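How Do You Shop for a Robot Arm?

By Clem Bright

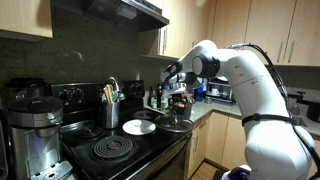

Suppose your class wanted a robot arm that could help out in a kitchen. How would you pick one? You might think you'd go straight to the price tag, and I'll admit I always peek at it too, but grown-ups who buy robots usually begin with a much plainer question: what job do we want it to do?

Let's say the job is lifting the lid off a pot. Now you have some measuring ahead of you! How heavy is the lid? How far is it from the spot where the arm will stand? An arm that can't reach the stove is no help with supper, however clever it may be.

Next comes the budget, a fancy word for a plan for your money. Maxine Stubbs plans the budget for the Tidmont Robot Club, and she let me look at her notebook (it has jam on the cover). She had $2,420 to spend on a small practice arm and everything that goes with it. The arm cost $974. That sounds like plenty left over, doesn't it? But then she wrote down a gripper, which is the robot's hand, and a sturdy stand, and spare cables, and lessons for the 6 club members who would be using it. She also put $300 in a line called "Repairs," and she won't let anybody spend that on stickers.

Try making a plan of your own. Pick one chore at home, measure how far a robot would have to reach, and weigh the thing it would have to lift on a kitchen scale. Then make a list of everything you'd need to buy besides the robot. Ask a grown-up to help you guess the prices, and leave some room at the bottom of the page for the things you forgot.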